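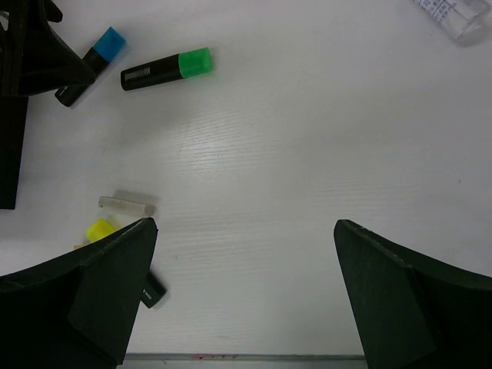 4. Preparing a horror movie marathon in Timen

This section explains how to put a long film series in the correct viewing order with the Timen program. Before you start, your films must be already imported in the library (see section 2). The steps are the same for a series of sequels and for a mixed evening.

4.1 Create the list

1. Open Timen and choose Lists, then New marathon.

2. Write a name for the list. The name can have up to 38 characters. Accented letters are allowed, so a list with the name "Lazăr all night" will be saved correctly.

3. Press Add films and select the titles. When the series has a remake, Timen puts it after the last sequel. You can move it by hand.

4. Choose the order: by release, by story, or manual. For the Vula films we recommend by release. The third film is a prequel, and by story it would come first and spoil who is under the mask.

Note: Some sequels changed their number between countries. Sondolo 4 was sold on disc also as Sondolo: The Return, and the library may show both. Compare the running time. If it is the same, delete one entry.

4.2 Set the breaks

5. Open the tab Breaks and type the length in minutes. The default is 2, and this is enough only for changing a disc. For a meal, put 55.

6. Mark the films after which you want a break. Do not mark the last film, or the list will show a wrong end time.

7. Check the end time at the bottom of the window. If it is later than you wish, remove a film or switch on Skip end credits.

Caution: Skip end credits also cuts any short scene that comes after the credits. Slasher series use such scenes often to bring the killer back. Switch this option off for those films, one by one.

4.3 Share the list

8. Press Share and choose Print or Send file. The printed list shows title, year, start time and age rating.

9. Your guests can vote to replace a film until you press Lock. After Lock, only the owner of the list can change it.

Note: A list file over 320 KB usually contains poster pictures. Remove the check mark at Include posters and save again.

If the start times are moved by one hour for a guest, ask this person to control the time zone in Settings, General.

Text of this section: Raluca Costache. Corrections to the viewing orders: Afaf Nassar. Last revised in August.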